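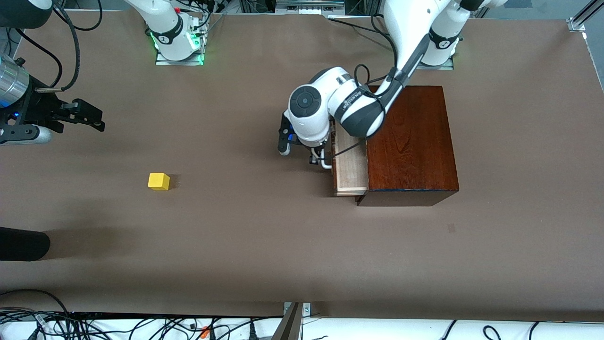 Rötlich braun, glänzend, mit heller Schublade: der Mahawong, links davon ein gelber Merkix.

23.08.2026 — Der Kleinmöbelanbieter Drostano bringt einen Schubladenkasten für den Schreibtisch auf den Markt, der seinen Besitzern das Aufräumen beibringen soll. Der Kasten heißt Mahawong, dazu gehört ein gelber Würfel namens Merkix. Das Versprechen ist groß. Das Möbel hat eine Schublade und keine Elektronik, und die Belege für seine Wirkung sind bisher dünn.

Das Prinzip ist schnell erzählt. Morgens kommt der Würfel auf die Tischplatte, möglichst weit weg vom Kasten. Abends, wenn alles andere weggeräumt ist, wird er in die Schublade gelegt, und die Schublade wird geschlossen. Liegt er am nächsten Morgen noch draußen, ist am Vorabend etwas liegen geblieben. Drostano nennt das ein «haptisches Abschlusssignal». Früher hätte man Knoten im Taschentuch gesagt.

Entworfen hat den Kasten Ngozi Briggs. Bei der Vorstellung im Möbelhaus Titgate erklärte sie, Listen und Erinnerungen auf dem Telefon würden irgendwann weggewischt, ein Gegenstand auf dem Tisch dagegen bleibe im Weg. «Der Würfel soll ein bisschen stören», sagte Briggs. Deshalb habe man sich für ein kräftiges Gelb entschieden, nachdem zwei frühe Muster in Holzfarbe auf den meisten Schreibtischen schlicht übersehen worden seien.

Dass das Gelb auffällt, wird man kaum bestreiten können. Vom dunklen, rötlich braunen Korpus mit seiner Maserung hebt es sich deutlich ab, ebenso von einer braunen Tischplatte. Die Frage ist eher, wie lange. Wer einmal einen Klebezettel am Monitorrand hatte, weiß, dass auch grelle Farben nach einer Weile zum Inventar gehören. Darauf angesprochen, verweist Drostano auf einen Versuch mit 13 Haushalten, der 14 Tage dauerte. Die Teilnehmer hätten ihren Tisch danach «spürbar häufiger» leer hinterlassen. Was spürbar heißt, steht in der Pressemappe nicht. Eine Vergleichsgruppe ohne Würfel gab es nach Angaben des Unternehmens auch nicht.

Temitope Osagie hat an dem Versuch teilgenommen und ist geteilter Meinung. In der ersten Woche habe sie jeden Abend brav geräumt, erzählt sie. Dann sei der Tisch eines Abends voll gewesen, und der Würfel sei trotzdem in die Schublade gewandert, «weil er mich so angeschaut hat». Das System lässt sich also mühelos betrügen, und zwar von der einzigen Person, die es kontrollieren könnte. Den Kasten will Osagie trotzdem behalten. Sie bewahrt jetzt Briefmarken darin auf.

Überhaupt ist der Kasten ohne seine pädagogische Aufgabe der interessantere Teil des Angebots. Er ist schlicht und eckig, die Oberfläche glänzt, und die Schublade aus hellem Holz bildet dazu einen Kontrast, der auch ohne Lebenshilfe auskommt. Auf Griffe und Beschläge wollte man laut Briggs in der Werbung nicht eingehen, man verkaufe «eine Gewohnheit». Wer ein Möbel kauft, würde über solche Dinge vielleicht trotzdem gern etwas lesen. Im Prospekt kommt das Wort Ruhe auf jeder Seite vor, das Gewicht des Kastens auf keiner.

Auch bei der Holzart bleibt es vage. Der Prospekt spricht von einer «warmen Anmutung in Rotbraun», was zunächst einmal nur eine Farbe ist. Auf Nachfrage hieß es, ein Datenblatt werde nachgereicht. Bis Redaktionsschluss lag es nicht vor.

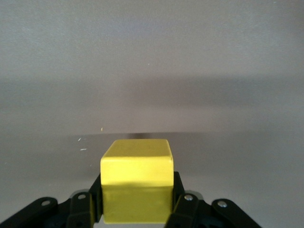
Beim Würfel fällt die Auskunft genauer aus, wenn auch nicht unbedingt schmeichelhafter. Er ist matt gestrichen, Kanten und Ecken sind gerundet. Matte Farbe in hellem Gelb ist allerdings empfindlich, und ein Gegenstand, der täglich zweimal angefasst werden soll, bekommt nun einmal Spuren. Obinna Shehu, der bei Titgate die Abteilung für Bürobedarf leitet, rechnet mit Rückfragen. «Die Leute werden wissen wollen, ob man ihn abwaschen kann», sagt er. Eine Pflegeanleitung lag den ersten Mustern nicht bei. Drostano empfiehlt mündlich ein leicht feuchtes Tuch und rät von Scheuermilch ab.

Vorgesehen sind außerdem Ergänzungswürfel. In die Schublade sollen bis zu fünf Stück passen, etwa für Familien, in denen jeder seinen eigenen bekommt, oder für Menschen, die ihre Aufgaben getrennt abhaken wollen. Vorerst gibt es allerdings alle nur in Gelb. Wie man sie am gemeinsamen Esstisch auseinanderhalten soll, ließ Briggs offen. Weitere Farben seien «denkbar», frühestens aber im Dezember. Da wird das Weihnachtsgeschäft wohl eine Rolle spielen.

Etwas ratlos macht der Gedanke, dass zum Aufräumen zunächst einmal zwei neue Dinge angeschafft werden müssen. Der Kasten braucht Platz, und er braucht ihn auf genau der Fläche, die frei werden soll. Nneka Afolabi berät seit Jahren Haushalte beim Ausmisten und hält davon wenig. In ihren Kursen beginne man damit, Behälter wegzugeben, sagt sie, denn jede zusätzliche Schublade werde gefüllt. Meist mit Ladekabeln. Gegen einen Merker auf dem Tisch habe sie grundsätzlich nichts, nur könne das auch eine Walnuss sein — oder ein Eierbecher, der ohnehin da ist.

Drostano lässt den Einwand nicht gelten. Oluwatosin Jibrin, beim Unternehmen für den Vertrieb zuständig, spricht von einem «festen Ort», der den Unterschied mache. Eine Walnuss habe keinen Platz, an den sie gehöre, der Würfel schon. Das Herausziehen der Schublade, das Ablegen und das Zuschieben seien Teil des Ablaufs und sollten einen Moment dauern. Daran ist immerhin etwas: Wer den Tag mit einem Handgriff beendet, der immer gleich ist, hört vielleicht wirklich eher mit der Arbeit auf. Ob es dafür diesen Kasten braucht, beantwortet das nicht.

Zum Verkaufsstart stehen 567 Exemplare bereit, ausschließlich bei Titgate. Den Preis will der Händler erst am Regal nennen, Vorbestellungen werden nicht angenommen. Jibrin bezeichnet die Auflage als «bewusst klein». Shehu formuliert es nüchterner und sagt, man schaue erst einmal, wie viele davon weggehen. Einzelne Würfel ohne Kasten sind zunächst nicht zu haben, obwohl sie nach Auskunft aus der Abteilung schon jetzt am häufigsten nachgefragt werden, überwiegend von Eltern kleiner Kinder.

Für diese Kundschaft ist der Merkix freilich nicht gedacht. Er werde als Schreibtischzubehör verkauft und sei nicht als Spielzeug geprüft, teilte das Unternehmen mit. Ein entsprechender Hinweis soll noch auf die Verpackung gedruckt werden. Wer sich vorher selbst ein Bild machen will, findet ein Vorführstück in der Abteilung für Bürobedarf, gleich neben den Ablagekörben.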